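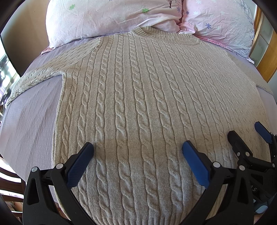 Report on the Visit to the Vodska Household Manipulation Program

Filed 6/14/20

Purpose of the Visit

Members of the Najjar Textile Care Training Center attended the open day held by the Vodska program at its residential site. The Center prepares students for work in laundries, hotels and care homes, and has followed the progress of automated garment handling for several years. The visit was arranged to learn how folding and laying out of clothing is being taught to machines, and to judge whether any part of the method could be of use in our own courses.

The delegation was received by Joelle Haddadin, head of demonstrations at Vodska, who gave a short introduction before the group was divided in two. Attendance for the full day was 71, including guests from hotels and two vocational schools.

The Demonstration

The program does not begin with a robot. A person holds a gripper in each hand and carries out an ordinary household task with the jaws of the tool in place of the fingers. Each gripper carries its own camera, and the recordings are later used to train a robot arm fitted with the same kind of jaws. Ms. Haddadin explained that the hosts prefer furnished rooms to a laboratory bench for this work, as beds, chairs and daylight from a window are all things a household machine will have to deal with.

The task shown to our group was the handling of a cable-knit sweater on a made bed. Knitwear was chosen at the request of several guests. It is heavy for its size, it stretches under its own weight, and a thick cable pattern gives the jaws something to catch on whether the operator wishes it or not. Students at the Center are taught to support a sweater from beneath and never to lift it by one shoulder. The same rule applies to the operators at Vodska, although they must follow it with two narrow contact points on each side.

The session was held in a bedroom, with guests admitted in small numbers so that the operator had space to move. Questions were taken between attempts. Guests were asked to remain silent during recording and to keep out of the path between the window and the bed.

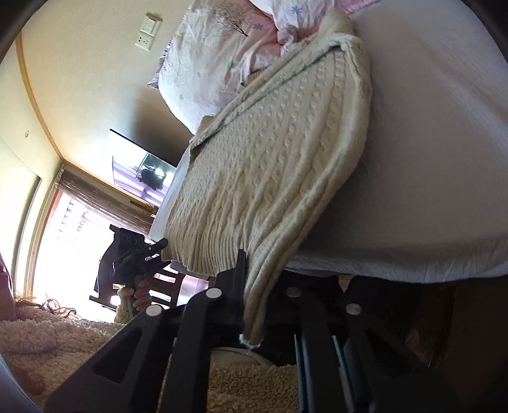 Several members of our group remarked on how much of the work is done by the wrists. With bare hands, a person gathers a garment by feel and corrects the grip many times without thinking about it. With the grippers, each correction has to be made on purpose. The operators are trained to open the jaws fully before taking a new hold and to keep both tools pointed toward the garment at all times, so that the cameras have a clear view of the knit.

Handling the Equipment

Guests were invited to try the grippers on a towel and on a light cardigan. The jaws close with a squeeze of the handle and need less force than expected. Most of us found the towel simple and the cardigan difficult. The sleeves in particular tended to follow the body of the garment when it was moved, and had to be laid out again.

Our senior instructor noted that the finger pads hold knitted fabric well but give the user little sense of how tightly it is being pulled. This was raised with the hosts, who replied that a revised pad, developed with the supplier Finen, is under trial.

Figures Provided by the Hosts

Each garment type is recorded 200 times before any training is attempted. The stated goal for knitwear is 1000 recordings, to be completed by November. At the time of our visit 3 garment types were in use: sweaters, towels and collared shirts. Results of the robot trials were not presented, and the delegation is therefore unable to comment on them.

Discussion

The closing session was given over to questions. A representative of the Pleltosico hotel group asked whether the method could be applied to fitted sheets. Ms. Haddadin answered that bedding is planned for a later stage – the size of the item makes it hard to keep within view of cameras mounted on the tools.

Our own delegation asked about wear to the garments. The hosts keep a record of every item and withdraw it when pulled stitches are found. They agreed to share their inspection sheet with the Center, and a copy will be placed in the staff library when it is received.

Recommendations

The Center should request a return visit once the work on bedding has begun.

One class hour in the fall course on garment finishing should be set aside for a talk on automated handling, with the hosts invited to send a speaker.

The purchase of grippers for student use is not recommended at this time.

Thanks are due to the Vodska staff for their hospitality and for the care with which questions were answered. Members of staff who wish to read the handouts from the open day may ask for them at the main office.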